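Why Do Metal Bins Get So Scratched?

Things Around You, from the Evcombe Young Readers' Page

February 2021

Find something metal that gets used a lot. A baking tray is good. So is the inside of a toolbox, or the kitchen sink if your family will let you stick your head in it. Now tilt it under a lamp. Scratches! Dozens of them, running every which way, as if a very small ice skating club had been practicing in there.

Big metal bins, the kind used in workshops and warehouses, are even worse. They start out smooth and proud. Then people put things in them, which is a bin's whole job, and it's downhill from there.

What is a scratch, anyway?

A scratch is a tiny ditch. When something hard slides over something softer, it plows a groove and pushes the softer stuff out of the way. Sometimes it carries a little of it off, too. The groove has rough sides that bounce light around in all directions, so your eye picks it out as a pale line. The metal in the line is the same metal as everywhere else. It has just been rearranged.

Who wins when two things rub together?

The harder one, nearly always. Scientists who study rocks use a list called the Mohs scale, which goes from 1 to 10. Talc, the stuff once used in a lot of baby powder, is a 1. Diamond is a 10. It has never lost a scratching contest to talc and is probably unbearable about it.

Your fingernail comes in between 2 and 3. A copper coin is a bit over 3. Ordinary window glass is between 5 and 6. Plain steel can be a little softer than glass or a little harder, depending on how it was made.

So a drinking glass is a tougher customer than it looks. If you rub a glass on a soft metal tray, it may be the tray that gets the mark.

Then why does glass break and metal doesn't?

Good question, and it annoys people who have just been told glass is hard. Hard and tough are two different things. Hard means difficult to scratch. Tough means difficult to crack.

Drop a metal spoon on a stone floor and it makes an awful noise, maybe gets a dent, and carries on being a spoon. Metal can bend a tiny bit and soak up the bump. Glass can't do much bending. Once a crack gets started it runs right through, very fast, and then you are standing there in your socks while somebody yells at you not to move.

Paint has its own troubles

Plenty of bins are painted or coated. Paint sits on top of the metal like a thin sweater, and it keeps out water and air. That matters, because steel with water and air on it turns to rust, a crumbly brown material that is no use to anybody.

But sweaters wear out at the elbows. Paint wears out wherever things bump and slide the most. First it gets dull. Then it gets scuffed. Then a little flake lifts at the edge, and the next thing that comes along catches on the flake and takes more with it. Worn patches in paint often have ragged borders, like a map of an island with a lot of bays.

Marks that aren't scratches at all

Here's a sneaky one. Some marks are made of extra stuff. A scuff can be a smear of whatever rubbed past, left behind the way chalk is left on a blackboard. Dark smudges are often grease or dirt. These may wipe off with a damp cloth. A real scratch stays put, however hard you wipe, and your fingernail might click as it crosses.

Be a scratch detective

You need an old baking tray (ask first, and I mean it) and a flashlight.

Turn off the main light. Lay the flashlight flat on the edge of the tray so the beam skims across. Scratches you couldn't see before will pop out. Move the flashlight to another side and different ones will show up.

Now look for the crowded places. Is the middle worse than the corners? Do the lines mostly run one way? On a baking tray they often run toward one side, from years of a spatula going under the cookies.

Draw a map of your tray and give the biggest scratches names. Ours are called Skaltemis, Vastex and Rivadeneira. Skaltemis is the long one and thinks it runs the place.

Put the tray back when you're done. In April we'll be looking at why towels go crunchy.

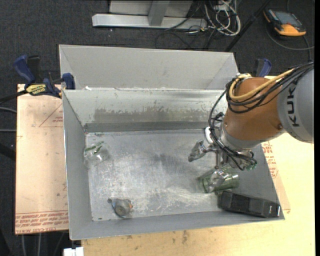
A well-used metal bin with a green drinking glass lying on its side. How many kinds of wear can you spot on the floor and walls?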